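3. Data collection

3.1 Equipment and task set
Demonstrations were recorded with two handheld grippers, one per hand, each carrying a marker cube for pose tracking. A head-worn camera supplied the third view. The task set, named Junum, covers picking up and putting away small household objects on low furniture. Davina Rankin wrote the task cards and Flynn Stubbs handled calibration and file checks.

3.2 Procedure
The operator read a card, stood at the start mark and began on a tone. Cards did not fix the order of grasps. Objects were moved between episodes so that the policy would not learn a single layout. Recording ran through February, and the colour balance was locked at the start of each session.

3.3 Yield
We recorded 148 episodes. Of these, 55 were rejected, mostly for lost tracking when a cube turned away from the camera or went behind a shelf divider. The remaining 93 were trimmed and labelled in Vokstead – our own annotation script – and split by layout for training and testing.

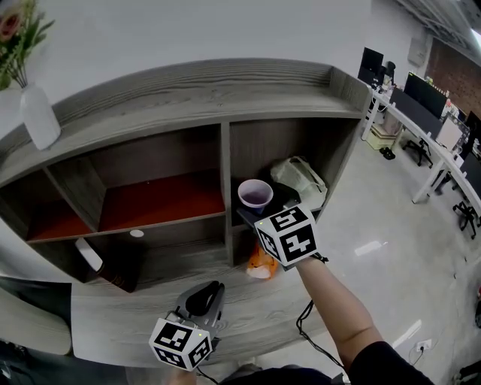
Figure 2. Shelf task, head view. The right gripper is near the cup in the upper compartment.

Open compartments gave more trouble than flat tops. The side walls limit the approach angle, and the wrist has to turn further than it would on a table. We kept slow approaches in the set but cut pauses at the start mark.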